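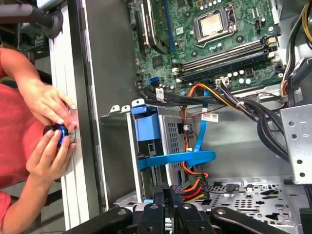 3.2 Work on the open case

Figure 2. A desktop computer case on its side with the interior open. A person in a red shirt holds a round black object with a blue ring against the metal edge of the case.

The second part of our study looks at how people use their two hands when they repair an old desktop computer. All cases were laid on the side before the work began, so the motherboard was facing up. In this position the processor socket, the memory slots and the power connectors can be reached from above, and the person does not need to turn the case again.

Figure 2 shows a moment of work at the left edge of the case. Both hands are on the same round object: the upper hand has the fingers curled over its rim, and the lower hand holds it from below. We call this a shared grip. Following Lau and Wieser, we separate it from the support grip, in which one hand only keeps the case in its place.

The full set has 435 episodes, coded by Hoi-yan Fu and Hadi Hijazi. Each episode was coded 2 times, with at least one week between the first and the second coding. When the two codes were different, the episode was discussed with Oi-ling Cheung until there was agreement. Episodes in which the hands were hidden behind the case wall were left out from the analysis of grips, but they are kept in the analysis of time in Section 3.3.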